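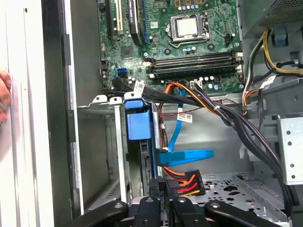 Did anyone get Skeslow to work inside an open PC? The paper says 79 of 95 plugs, and I'm stuck at 33. The cables keep fooling it.

Mawar Gunawan
2018-10-02

Same thing here! I went back to the wrist view – the blue SATA cable is easy to pick out, the black bundle isn't. Check their setup: 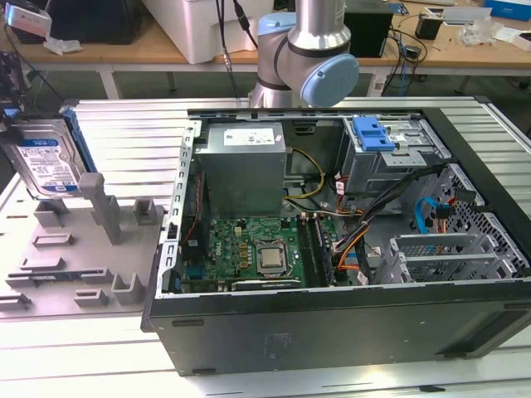

p. 1,000

Tower on its side, drive in a tray next to it. Try that first.

Melahat Özkan

no idea, I use Purba

Nullstead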